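Drallent Opens Linen Room at Former Clolby Works

Towel folding and household linen packing move under one roof

CLOLBY – Drallent, the household linen service, today announced the opening of its new linen room in the former Ziółkowski building. The room brings together the folding, checking and packing of household towels, work that the company had until now divided between two sites. Orders from hotels, guesthouses and private homes will be handled there beginning in December.

The company has kept the brick interior of the building as it stood. New lighting has been installed over the work areas, and the storage shelves from the former Prellolley site have been repaired and brought across.

"Towels are simple things, and people notice at once when they are badly folded," said Ksawery Pawlak, director of operations at Drallent. "We wanted a room with good light and enough space to hold a towel up and look at it properly. The old site did not give us that."

A Single Method for Every Towel

With the move, Drallent is introducing one folding method for all towels that pass through the room. Each towel is lifted by its two upper corners and allowed to hang before it is folded. Wrinkles and doubled edges are straightened while the fabric is hanging, and the towel is then laid down and folded lengthwise. Hand towels and bath towels follow the same steps, so that a mixed order can be stacked with all of its folds facing the same way.
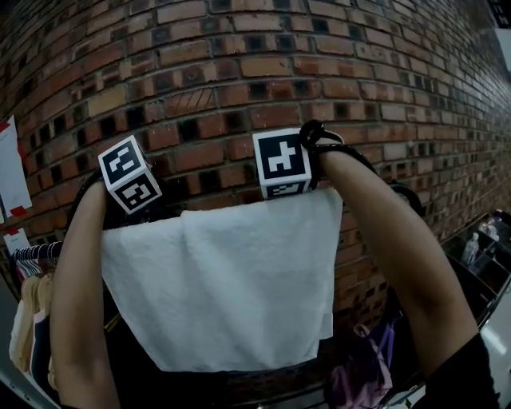
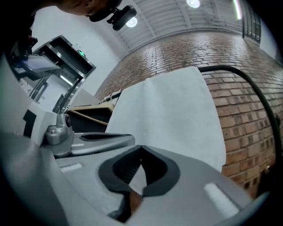
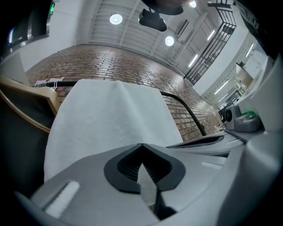 White fabric against the brick wall of the linen room.

Checking and Packing

Towels are checked on both sides before packing. Any towel with a pulled thread, a worn hem or a mark is set aside and recorded on the customer's delivery sheet. Customers may ask for these items to be mended, returned as they are, or taken out of use. Drallent does not replace a customer's towels without written approval.

Finished towels are packed in stacks of 15, with the folded edge to the front. Larger bath towels are packed in stacks of four. Each stack is wrapped in a reusable cotton cover that carries the customer's name, and covers are collected at the next delivery. Guesthouses with limited shelf space may request smaller stacks at no added charge.

"Our customers open a cupboard and need to take out a towel with one hand," Pawlak said. "The way the stack is packed matters to them as much as the way the towel is folded."

Service for Existing Customers

Delivery days will not change as a result of the move. Customers who previously brought linen to the Prellolley counter may continue to do so until the end of December, after which the counter will close and all linen will be received at Clolby. The new counter is at the side entrance of the Ziółkowski building – the front entrance is reserved for deliveries.

Customers and neighbors are invited to view the linen room on Thursday at 2 p.m. Visits last 30 minutes and include a folding demonstration. Places should be reserved in advance through the Drallent office.

About Drallent

Drallent provides folding, mending and delivery of household linen to hotels, guesthouses and private homes in Clolby and Prellolley. The company also accepts table linen and bed linen by arrangement.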